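Rustement paid by the accepted episode, and by the evening of 9/25/20 Adi Ngui had recorded 603 of them. She kept the tally on the back of a gas bill. She trusted the gas bill more than the dashboard.

"It's learning to tidy," said Sudheer Iyer down the headset. He was at the Ukthorpe office and ate while he talked. "You're teaching it to tidy."

"I'm picking up a puzzle."

"You're showing it what wanting to pick up a puzzle looks like."

She had been a school secretary for most of her life and had heard that sort of sentence before, usually in April, from men with laptops who wanted the hall. She pulled the sleeves of the rig down over her wrists and looked at the little rendered room again. Red chair, baseball prints, a tennis ball that had never been hit. Somebody at Buriven had been paid to put knots in the floorboards.
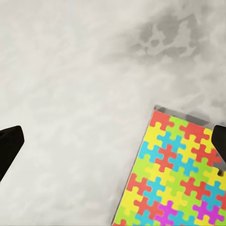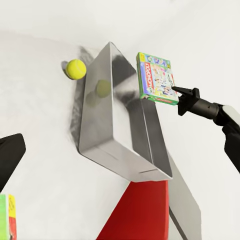
Monopoly in the right hand, tray waiting. 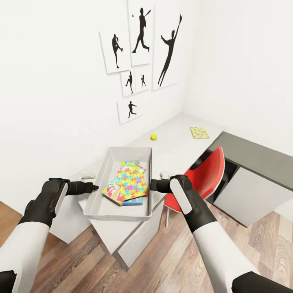
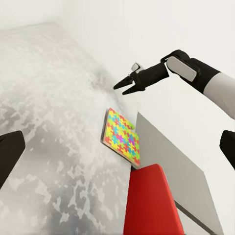

"Boyer's at 99 per cent," Sudheer said. Boyer was the model. They had named it after a street.

"99 per cent of what?"

"Of the held-out set."

"Which is who?"

He chewed for a bit. "Well, it's you. It's episodes of yours we didn't train on."

"So it's very good at being me in that room."

"In that room, yes. For now."

Adi thought of her own back bedroom, where the boxes had split corners held with tape and there was always a cat on the thing you needed. She asked whether Boyer had ever met a cat. Sudheer said cats were on the roadmap. She asked what it did if the lid came off and he said the lids didn't come off, they were part of the mesh.

"Three more and you can stop," he said.

She did the first cleanly. On the second she changed her mind halfway, hung there with both hands open, and went back for the ball instead.

"What was that?"

"That was me tidying."

"I'll have to reject it, Adi. There's no label for it."

She turned the gas bill over, crossed nothing out, and asked him to reset the room.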